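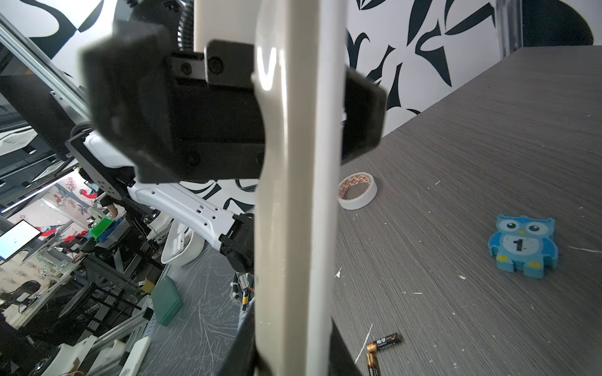

July | By Anjani Hidayat, Tuhumury Press Office

Tuhumury Opens Tables in Flillville, Asks Customers to Please Sit Down

FLILLVILLE - Tuhumury, the furniture maker best known for a bench that outlived two of its own catalogs, will open its first store in Flillville this July. The shop takes over the old Dronar shoe outlet on the main street and will sell one thing, tables, in 70 combinations of size, leg and finish.

Visitors are encouraged to use them. Every table on the floor may be leaned on, eaten at or argued across, and the store will lend out a deck of cards to anyone who looks undecided.

"We tested the idea at our old showroom, where people walked past the tables with their hands behind their backs like they were visiting a museum," said Aisyah Manurung, managing director of Tuhumury. "Nobody buys a table that way. They buy one after they've put their elbows on it and complained about the price."

The price, for those already complaining, starts at $80 for the Tronivby side table. The Tronivby comes flat in a box with 2 wrenches, one of which the company concedes is a spare for the one you will lose.

The store covers 2,368 square feet, including a repair counter run by Ratih Lubis. She will take in wobbly tables of any make, with no receipt and only a few questions. Folded beer coasters will be removed from under legs free of charge and returned to their owners.

"I've fixed over a dozen tables this year that only needed a level floor," said Lubis. "I still gave them a good wipe."

Opening day begins at 10 a.m. with coffee, a short speech by store manager Gladys Magesa and a longer one by founder Sutrisno Lau, who has been asked to keep it brief and has declined. Chairs will be provided. They are not for sale.

Media contact: Anjani Hidayat, Tuhumury Press Office
14 shares | 3 comments
© Tuhumury. All rights reserved. Back to top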